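Frequently Asked Questions About Fostering and Adopting Our Senior Dogs

Last updated May 10, 2025

Hi, I'm Marius Pîrvu, and I answer most of the email at Cladau Senior Dog Rescue. I've been placing older dogs for 9 years and I share my house with two of them, Mindum and Lenix, who are asleep on my feet as I type this. These are the questions that land in my inbox the most. If yours isn't on the list, write to me anyway!

How old is a "senior" dog?

It depends on the size of the dog. A Great Dane is getting up there at six, and a Chihuahua the same age is barely out of its teenage years. We take in small dogs from age ten, medium dogs from eight, and the really big ones from six. If a shelter calls us about a dog who's a year short and running out of time, I'm going to say yes, and everyone at Cladau knows it.

Why do older dogs end up in rescue? Did they do something wrong?

Hardly ever. Most of ours come to us when their person dies or moves into a care home, or when a landlord changes the rules. Lenix spent his whole life with one man, and for his first month with me he waited at the front door every evening at 5:30. He wasn't a problem dog, he was grieving. He still checks the door now and then, but he comes back to the couch a lot quicker.

What's the difference between fostering and adopting?

When you foster, the dog lives with you but still legally belongs to the rescue, and we pay for food and all vet care. When you adopt, the dog is yours and so are the bills. You can foster first and then decide, and plenty of people do. (I was only going to foster Mindum for the weekend. That was four years ago.)

What does adoption cost?

The fee is $40 for any dog, any size. That covers the microchip, vaccinations, and spay or neuter surgery if the dog is healthy enough for it. We also do a full dental before placement when it's needed, and at this age it's needed a lot. Last year our average vet spend per dog was $594, so no, the fee doesn't come close, and that's what the fundraisers are for.

Do I need a house with a yard?

Nope! I wish more people would ask me this before ruling themselves out. Some of our happiest placements are in small apartments. An older dog mostly wants a soft bed, a few slow walks, and you. What I do ask about is stairs. If you're on the third floor with no elevator, we'll look for a dog you can comfortably carry, as there will probably come a day when you have to.

How should I get my home ready?

Pick one quiet room and set it up before the dog arrives. Put down a thick bed, a water bowl, and rugs or yoga mats over any slick flooring — old hips and shiny floors don't mix. Leave the walls and corners clear so a dog with poor eyesight can follow the edge of the room without bumping into things. A night light helps too, especially for dogs who wander a bit after dark.

Try not to rearrange the furniture for the first couple of months. A blind dog makes a map of your home in its head, and moving the couch two feet to the left is like moving a whole street.
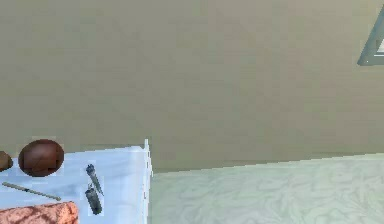 How long does it take a senior dog to settle in?

Longer than you'd like, and then all at once. The first few days are usually sleeping, hiding, and picking at food. Don't invite the neighbors over to meet the new arrival yet, even though I know you want to. By the third or fourth week you start seeing who the dog really is. Some take months, particularly if they lost someone they loved. Keep meals and walks at the same times every day and let the dog come to you.

Can an old dog still learn things?

Yes, and it's one of my favorite things to watch. Erasto Nyaga runs our free training evenings, and he taught a deaf twelve-year-old beagle seven hand signals in one winter. House training a senior is usually quick too. If there are accidents that keep going past the second week, call us and we'll book a vet check first — it could be an infection or a kidney thing, and no amount of training fixes that.

Will the dog get along with my cat? My kids? My other dog?

Tell us who lives with you and we'll be straight with you about which dogs would fit. We try out every dog with other dogs, and with a cat if we have a foster home that has one. For kids, I look for families where the children can leave a sleeping dog alone. Older dogs startle easily when they don't hear you coming, and even a sweetheart may snap if somebody flops on top of him.

What if it doesn't work out?

Call me. Any dog we place can come back to us at any point in its life, whether that's after two days or five years, and you won't get a lecture. All I ask is that you don't pass the dog along to someone else or drop it at a shelter.

Isn't it too sad, knowing you won't have them very long?

I get this one more than any other, and I won't pretend it isn't sad. I've said goodbye to a lot of dogs and I cried over every one. The one that hit me hardest was Aquino, a wobbly old shepherd mix who was supposed to have six weeks left and stayed for fourteen months. He ate scrambled eggs every morning and learned to open the pantry. I'd do the whole thing over tomorrow.

If you lose a dog you adopted from us, you can call for as long as you need to talk. We also hold a small candle evening each December, and you're welcome there even if your dog never had anything to do with Cladau.

Can I help if I can't take a dog right now?

Please do! We always need drivers for vet runs, people to wash blankets, and homes that can take a dog for a week while the regular foster is away. Our spring walk this year raised $3,012, all of it spent on dental work. Old towels are welcome too. Pillows aren't, sorry, Mindum eats them.

How do I apply?

Fill in the application form on our website and one of us will call you for a chat, usually within a few days. After that we do a home visit, and then you come and meet a dog or two. Bring your own dog to the meeting if you have one, and wear something you don't mind getting hair on.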